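4. Data and Methods

4.1 Source of the alerts

The alert records used in this paper come from Stamside, a mid-sized retail lender that agreed to give us access to its transaction monitoring output under a confidentiality agreement. The bank runs its monitoring on a rules engine called Nestemine. The engine checks each account at the end of the business day against a list of conditions, such as repeated cash deposits just under the reporting threshold, or money that arrives and leaves again within a short window. An account that meets a condition produces an alert, and the alert goes into a queue to be read by an analyst.

We received 915 alerts. Each record holds the rule that fired, the type of account, the size band of the transactions involved, the analyst's decision, and the free-text note the analyst wrote when closing or escalating the case. Customer names, addresses and account numbers were removed before the file reached us. Exact amounts were replaced with bands, which limits what we can say about structuring, a point we return to in Section 6.

The extract was cut on Sunday, April 17, 2022, after the weekly batch had closed. Alerts still open on that day were left out by the bank. We do not know how many there were. If difficult cases stay open longer than easy ones, the sample leans toward easy cases, and the escalation rate reported below will be too low.

4.2 What counts as an escalation

The bank's procedure gives an analyst two ways to finish an alert. It can be closed with a note, or it can be passed to the investigations desk. We treat the second as an escalation whether or not the desk later filed a suspicious activity report. This is a wide definition. Earlier studies have mostly used filed reports as the outcome, but a filed report is the product of several people's decisions, and our interest is in the first one.

Of the alerts in the sample, 262 were escalated. The rest were closed at the first reading. A small group of records had been closed and then reopened by a supervisor; for these we kept the first decision and marked the record as reopened. Results with the reopened records dropped are close to those in the main tables.

4.3 Coding the notes

The notes vary a great deal. Some run to several paragraphs and set out the customer's known income, the stated reason for the transfer and the documents seen. Others say only "consistent with profile." We coded each note for the grounds the analyst gave, using a scheme with the following heads: customer history, counterparty, documents obtained, pattern of transactions, and no grounds stated. A note could be given more than one head.

Coding was done by two readers working separately. Neither knew the decision at the time of coding, as that field was hidden in the coding sheet. Where the readers disagreed, the note went to Eoin Geraghty, who had drafted the scheme and whose reading was taken as final. Most disagreements were over the line between "counterparty" and "pattern of transactions," because analysts tend to discuss the two together. A note saying that funds went to a newly formed company on the same day they came in could fairly be placed under either head, and after the first round we changed the instructions so that such notes received both. Notes already coded were then read again under the new instructions.

A separate difficulty was copied text. Analysts who handle many alerts of one type keep standard paragraphs and paste them in. We counted a pasted paragraph as stating grounds if it referred to any fact about the customer at hand. Where the paragraph was general and nothing had been added to it, the note was coded as "no grounds stated." One reader thought this was too harsh, and the appendix reports the figures with those notes left out.

4.4 Interviews

We also interviewed 20 people who read or supervise alerts. They came from Stamside and from Pirihi, a smaller lender that does not use the same engine and shared no records with us. The interviews were held in person or by phone, and most were finished by the end of May. We asked each person to talk through a recent alert they had found hard to decide, without naming the customer, and then asked what would have changed their mind.

We did not record the calls. Notes were typed up the same day and sent back to the person for correction, and a handful were returned with changes, chiefly to remove details of internal targets. Quotations in Section 5 are from the corrected notes. Staff from the two banks are not told apart in the quotations — the compliance team at Pirihi is small enough that its members could be recognized.

4.5 Account types

Alerts were grouped by the product on which the activity took place: current accounts, savings accounts, business accounts and card accounts. Card accounts cover both credit cards and prepaid cards issued under the Skarkano name. We would have liked to keep these apart, as the risks are not the same. A prepaid card can be loaded by someone other than the holder, and its balance can be moved on quickly, while a credit card is more often drawn into laundering by way of overpayment and refund. The extract, however, carried a single code for both.

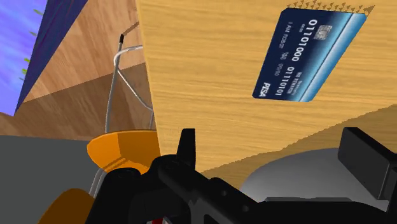

Figure 2. A payment card.

Overpayment cases are a good example of why the decision at the first reading matters. A customer pays more onto the card than is owed, then asks for the credit balance to be returned by transfer. The refund arrives from a bank, and to the next institution it looks clean. Taken one at a time, most overpayments are mistakes, and an analyst who sees a single one will usually close the alert. The pattern shows only when earlier alerts on the same account are brought up, and the engine does not bring them up unless the analyst asks for them. Several of the people we interviewed said they did so as a matter of habit. Others said they did so only when the amount was large.

We therefore added a marker for whether the note mentioned any earlier alert. The marker is imperfect, since an analyst may look at the history and say nothing about it. It is best read as a measure of what was written down, and we use it that way in the models.

4.6 Models

The main model is a logistic regression with escalation as the outcome. The predictors are the rule that fired, the account type, the size band, the marker for earlier alerts and the length of the note in words. Standard errors are clustered by analyst, using the scrambled analyst code in the file. Note length is entered as a logarithm.

Length raises an obvious problem. An analyst who has decided to escalate will write more, because the investigations desk expects a full account, so length may follow from the decision. We report the model with and without it. The coefficients on rule and account type change little between the two versions. The coefficient on the marker for earlier alerts is smaller when length is included, as one would expect if longer notes simply mention more things.

We also fitted the model separately for each account type. The card group is the smallest and its estimates are wide; we show them in Table 3 but draw no firm findings from them. All models were fitted on the full set of coded records, with the reopened cases handled as described in Section 4.2.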